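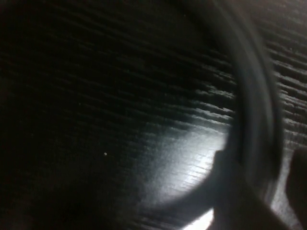
Section 2: Setting up the Kusteteo stage piano

Unpack the piano, the music rest, the pedal and the accessory bag before you start, and check them against the packing slip. The rest is held on by black thumbscrews with small washers. They are easy to lose, so put them somewhere safe as you open the bag. Leave the protective film on the control panel until the piano is on its stand.

Choosing a position

Place the stand on a level floor, at least 300 mm from the nearest wall. The rear speakers need this gap, and so does the power lead. Keep the piano out of direct sun and away from heaters. If the room is carpeted, check that the stand does not rock once the piano is on it.

Caution: Two people should lift the piano. Hold it by the underside of the case and never by the keys or the control panel.

Fitting the piano to the stand

1. Open the Nakajima stand and lock both side braces.
2. Set the height. Most seated players prefer the second notch.
3. Lower the piano so that the rubber feet sit inside the stand arms.
4. Tighten the arm clamps by hand. Do not use pliers.
5. Fit the music rest and remove the film from the control panel.

Note: Other stands can be used if the arms are at least 400 mm deep.

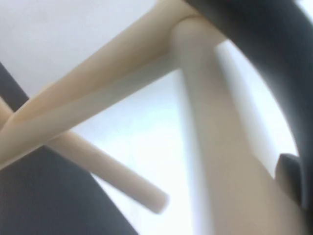 Connecting the pedal and power

1. Turn the master volume all the way down.
2. Plug the pedal into the socket marked DAMPER. Keep your foot off the pedal while you do this – the piano reads its resting position at start-up.
3. Connect the power adaptor to the piano, then to the wall outlet.
4. Hold the power button until the display lights up.
5. Play a few notes and bring the volume up slowly.

If the notes sustain when the pedal is up, switch the piano off, wait a few seconds and switch it on again with your foot clear.

Loading the Plullness sounds

The piano comes with the basic grand and electric sounds. The Plullness set adds organs, strings and a felt piano, and is loaded from a USB stick using the Holudum menu.

1. Insert the stick and press MENU.
2. Choose Holudum, then Load Set.
3. Select Plullness and press ENTER.

Loading takes several minutes. Do not remove the stick or switch off the power until the display returns to the home page. Your own saved sounds are kept in a separate bank and will not be overwritten.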